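Help wanted at Fustow: someone who likes paper (and people)

Hi! I run Fustow, a little mending and bookbinding shop, and I'm looking for a part-time assistant to start in September. Two afternoons a week to begin with, and if we get along and the orders keep coming, it'll grow into more. I've been doing this by myself for long enough that the shelf of books waiting to be fixed has started to lean, so please, come save me from it.

What we fix is mostly the stuff people can't replace. Family cookbooks with the spine gone, hymnals, kids' picture books that got loved to pieces, a lot of Bibles, and once a whole run of seed catalogs that I still think about. My catalog of finished jobs just hit 2,946 and I'd love for you to be here when it gets to three thousand -- there will be cake, I promise.

You'd be working in the back room at the Atier building, up one flight of stairs (no elevator, sorry). It's plain in there but the light is good and the heat works.
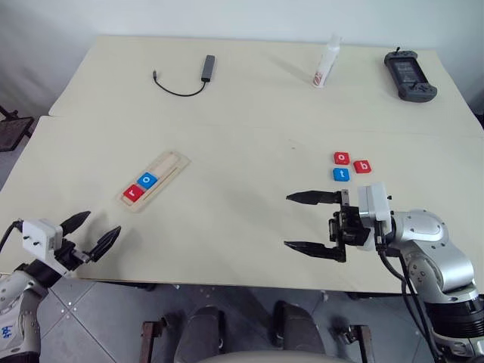

You don't need bookbinding experience. I mean it! I can teach you to sew a text block and mix paste, and I'd almost prefer to, so you don't come in with habits I have to argue with. What I can't teach so easily is patience. If you're somebody who gets grumpy when glue takes all night to dry, you're going to be grumpy here a lot.

Your days would be a mix. You'd check in new books and write up what's wrong with them, cut board and cloth to size, press things, sweep up an unbelievable amount of paper dust, and talk to customers when I've got paste up to my elbows. The talking part matters. People get a bit teary handing over their grandmother's recipes, and they want to tell you about the pie on page whatever. Let them. I've gotten some very good pie out of this job.

There's some computer work too. We use Clerkico for the job tickets and invoices, and it's fine once you've learned where they hid everything. I'll sit down with you the first week and we'll go through it together.

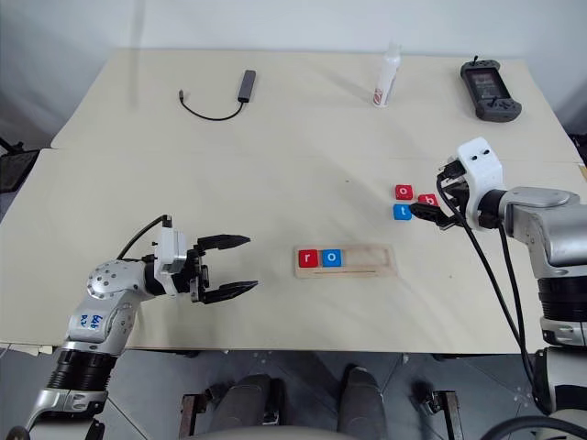

Pay starts at the same hourly rate I pay myself for bench work, and I'll put the number in writing before we even meet, so you're not wasting a bus fare to find out. You'd get paid every other week. There's free parking behind the Jalali bakery next door after 2 p.m., and they give us the day's leftover rolls, so wear loose pants.

You need to be able to lift a full box of books, stand for a couple of hours at a stretch, and be okay with a radio that's always on. Students are welcome, retired folks are welcome, people coming back to work after a long gap are very welcome -- I was one of those myself.

To apply, write me a letter. A real one on paper if you can, or an email if you can't, I won't hold it against you. Skip the resume if you don't have one. Tell me about a thing you fixed, or tried to fix and made worse, and which afternoons you could work. Drop it through the slot at the shop by the end of July. I'll answer everybody, though it may take me a week or 2.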